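Cat Care Questions for Bernow Guests and Sitters

Updated 16 March 2019

Bernow looks after cats while their owners travel, both in our own rooms and in clients' homes. Most of the questions we get are about litter: what kind to use, how often to change it, where the waste goes. The answers are collected on this page for owners who want to know how we work and for sitters who are starting with us. If yours is missing, write to the office and Aigars Navickas will get back to you.

What litter do you use?

Plant-based pellets, the green kind, unless the owner asks for something else. We've tried clay, paper and pine over the years and have settled on pellets for our own rooms. They are heavier than fine clay, so less of it ends up between a cat's toes and out in the hallway. You will still find a few on the floor near the box.

Can my cat stay on the litter it has at home?

Yes, and for a short stay we recommend it. Bring enough for the whole visit plus a little extra. Cats that are already unsettled by a new place don't need a new texture underfoot as well. Please leave the litter in its original bag so the sitter knows what to buy if it runs out.

How do I switch my cat to pellets?

Slowly. Start by mixing a cup of pellets into the usual litter and leave it that way for a few days. If the cat uses the box as normal, add more at each change. Some cats are fully switched in a week, others need most of a month. Go back a step if your cat starts scratching outside the box or using a rug. Older cats and cats with sore paws sometimes never take to pellets, and in that case we'd leave them on a softer litter.

How deep should the litter be?

Two inches is enough for pellets, three for clumping clay. A cat that digs hard will push everything to one end, so level the tray when you scoop. Deeper litter does not mean fewer changes.

How often do you scoop?

Twice a day in our rooms, morning and evening. On home visits it's done at every visit, before feeding. If you have booked one visit a day and have more than one cat, please put out a second box.

What is the right way to scoop?

Put on gloves if you use them, and bring the trash can over to the box before you start. Carrying a full scoop across a room is how litter gets spread through a house. Slide the scoop in along the bottom of the tray, lift, and give it a gentle shake over the box so the clean pellets fall back. Then tip the clump straight into the lined can. Check the corners and along the back wall, where many cats prefer to go. 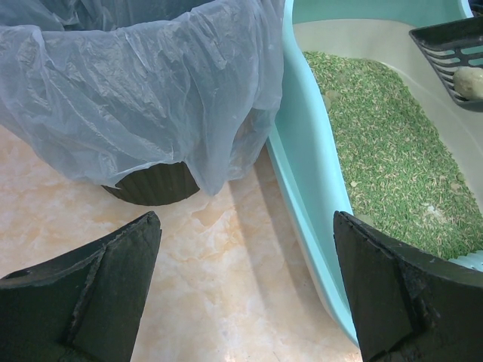

Finish by raking the surface level and looking over the floor for stray pellets. Clean ones can go back in the tray. Wash your hands with soap afterward, gloves or no gloves.

My pellets come out with the clumps. What am I doing wrong?

Probably nothing. The slots on many scoops are sized for fine clay, and pellets are too long to drop through unless they land the right way. A scoop with wider slots helps a lot. We use the Trivby wide scoop in our rooms. With a narrow one, shake side to side instead of up and down, and accept that you'll lose a few.

What goes in the trash can, and how should it be lined?

Used litter, paper towels and disposable gloves only. Choose a bag that is bigger than the can, fold it well over the rim and let the extra hang down the outside. A bag that barely reaches the edge will slip in as soon as something heavy is dropped on it. Tie it off and take it out at the end of each day. On home visits, sitters use whichever outdoor bin the owner has named on the booking form.

Can I flush it?

Please don't. Some plant-based brands say on the bag that small amounts can be flushed, but old pipes and septic systems don't do well with it, and many towns don't allow cat waste in the sewer at all. Our sitters will not flush litter even if the owner says it is fine.

Can it go in the compost?

Unused litter, if the maker says so. Used litter should never go on anything you plan to eat.

How often is the whole box emptied?

In our rooms, once a week for one cat, and always between guests. We tip everything out, wash the box with hot water and unscented dish soap, rinse it twice and dry it with a towel before refilling. Bleach is not used on the boxes. Strong smells keep some cats away from the box, and that includes lemon cleaners and scented liners.

Do you line the litter box too?

No. Many cats catch their claws in a liner and tear it, and then the mess is underneath where you can't see it. If your cat is used to liners, pack some and we'll use them.

Open box or covered?

We start every cat with an open box. It is easier to get into, easier to clean, and the sitter can see right away whether it has been used. Covered boxes are available for cats that kick litter over the side. Ask when you book.

Where should the box stand in my home?

Somewhere quiet, on a hard floor if you have one, away from food and water. Tile is the easiest to keep clean. Vinyl is fine too. Bathrooms work well as long as the door can't swing shut. Please don't move the box right before you leave.

What do sitters write down?

Whether the box was used since the last visit, and anything out of the ordinary: very small clumps, no clumps, loose stool, blood. A cat that strains in the box and passes nothing needs a vet the same day, especially a male. Sitters will call the owner first and the vet on the form next, and will not wait for a callback if the cat seems to be in pain.

Is there a charge for litter?

Our standard pellets are included in the price of a room. On home visits the owner supplies litter and bags. If we have to buy more, we add the store price to the bill and leave the receipt on the counter.

I'm pregnant. Can I drop off my own litter box?

Have someone else clean and carry it if at all possible. You can also leave the box at home and we will supply one. Your doctor is the right person to ask about handling litter at home.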